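Greeting card

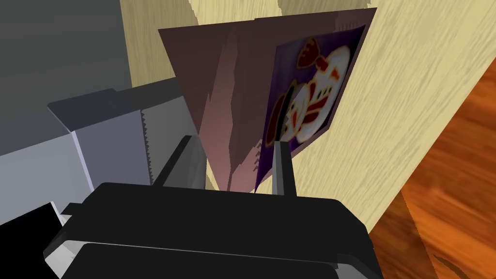 What looks like a folded or angled card, standing nearly upright.

A greeting card is a piece of stiff paper, usually folded once, that you give or send to someone to mark an occasion. I've been writing entries for this little encyclopedia of household paper for a while now, and I kept putting this one off since I figured everybody knows what a card is. Then my cousin asked me why birthday cards open on the right side and I had no answer ready, so I sat down and did the reading.

Contents
Name and meaning
Early history
Folds and sizes
Paper
What goes inside
Sending cards
Cards around Ristport
Keeping and collecting
Making your own
See also

Name and meaning

The "greeting" part is easy enough. It's a hello, or good wishes, put on paper. "Card" goes back through French to the Latin charta, a sheet of papyrus or paper, and that's the same root that gives us "chart" and "charter." In everyday talk most people drop the first word and just say "a card," and you know from the rest of the sentence whether they mean the birthday kind or the playing kind. Stationers also use "note card" for a smaller one, often blank inside, and "flat card" for one with no fold at all. I go back and forth on whether a flat card counts as a greeting card. I've included it here, but I know people who'd argue.

Early history

People were sending each other written good wishes long before there was a shop to buy them in. New Year messages were exchanged in China many centuries ago, and printed New Year greetings from woodblocks turn up in German lands in the 1400s. Handmade valentines were going around Europe in that same century, and some of the oldest that survive are really just poems or letters.

The Christmas card most of us would recognize came out of London in 1843, when Henry Cole had one printed so he could catch up on his holiday mail (I find this very relatable). The timing was good. Britain had brought in the penny post three years before, and all at once sending a bit of paper across the country was something ordinary families could afford. Color printing got cheaper over the following decades, and in the United States the printer Louis Prang was selling Christmas cards by the 1870s. By the early 1900s there was a big craze for postcards, and when that cooled off the folded card in an envelope took over. It has pretty much held on ever since!

Folds and sizes

Most cards have a single fold. When the fold runs down the left side the card opens like a book, and that's what stationers call a side fold. When the fold runs along the top, you lift the front like a flap, and it's called a top fold or tent fold. To answer my cousin: in places where people read left to right, the side-fold card opens on the right for the same reason a book does. Cards made for readers of Arabic, Urdu or Hebrew often have the fold on the right side and open the other way.

Then there's the old French fold, where a single sheet printed on one side is folded in half and then in half again. You get four faces and the blank side of the paper is tucked away inside. It was a thrifty way to print, and a lot of early home computer cards were made like that too — anyone who ran a dot-matrix printer at the holidays will remember how the paper never lined up.

A gatefold has two flaps that meet in the middle. An accordion card zigzags and can be as long as the maker has patience for. Pop-up cards have cut pieces that lift when the card opens.

As for size, the common American one is 5 by 7 inches, and its envelope is called an A7. The smaller A2 envelope holds a card 4 1/4 by 5 1/2 inches, and that happens to be a letter-size sheet cut in half and folded, so it's the easy one to make at home.

Standing up is something people expect from a card, and it's the fold that does it. A side-fold card opened to a shallow V will stand on a shelf by itself. Open it too wide and it tends to flop over backward, and if it's barely open the first draft from the door takes it down. Heavy glitter or a stuck-on bow on the front makes this worse.

Paper

Cards are made from cardstock, which is thicker than writing paper and thinner than the stuff boxes are made from. In the US the weight is given in pounds, and I'm sorry to report that the system is a mess, because a pound of "cover" and a pound of "text" aren't the same thing. For a folded card, 80 lb cover is on the light side and 100 lb cover feels like a good shop card.

Paper has a grain, meaning the fibers mostly lie in one direction. Fold along the grain and you get a clean edge. Fold across it and the surface can crack, especially on dark coated stock where the white core shows through. Printers score the line first, pressing a groove with a dull blade. At home a bone folder does the job, and so does an empty ballpoint pen.

What goes inside

The printed words inside a card are called the sentiment. It might be a rhyme, a joke, a line of scripture or two plain words. Card writing is a real trade, and people have made careers of it. Blank cards leave the whole thing to you, and I'll admit I've stood over one with a pen for longer than I'd like to say.

The usual custom is to write on the right-hand inside page, with the name at the top and your signature at the bottom, and spill over to the left side if you run out of room. Office cards break all these rules, with names running up the margins and one person's giant signature in the center.

Sending cards

A plain rectangular card in a plain envelope can generally go as an ordinary letter. Square envelopes cost more to mail in the US because the sorting machines don't like them, and so do envelopes that are stiff or lumpy. I've had a square card come back to me for postage, and it was a birthday card, so it finally got there very late indeed.

Cards around Ristport

I can't write this without a bit of local history! Ristport had a card printer called Foratow, on the street behind the old ferry office, and its top-fold cards with pale green envelopes were sold in every drugstore when I was small. The shop closed in 2000. Its sample books went to the Promton reading room, where Kulsoom Talpur has been sorting them, and the catalog stands at 3712 designs. She let me look through 3 of the albums in May. The sympathy cards are lovely, very quiet, mostly leaves and water. The get-well cards are full of ducks, and I couldn't find out why.

Foratow also did a line under the name Oshima, with heavier paper and a deckle edge. Only 2 albums of those are known, and one has water damage, so if you've got any in a drawer the reading room would love to hear from you.

Keeping and collecting

Old cards do best flat, out of the sun, in a box made from acid-free board. Take out rubber bands and paper clips. Cheap photo albums with sticky pages are rough on them — the glue yellows and the card won't come off in one piece. Collectors usually like cards that were never written in, but I'm the other way around, and I'd much sooner have one with a note from somebody's aunt.

Making your own

Cut a letter-size sheet of cardstock in half across its long side, score it down the middle and fold. Put the decoration on before you write inside, so that if you smudge it you've only lost the card and not the message too. Let any glue dry under a heavy book with a sheet of wax paper on top.

See also

Envelope
Postcard
Valentine
Bone folder
Cardstock

Page last changed November 3, 2025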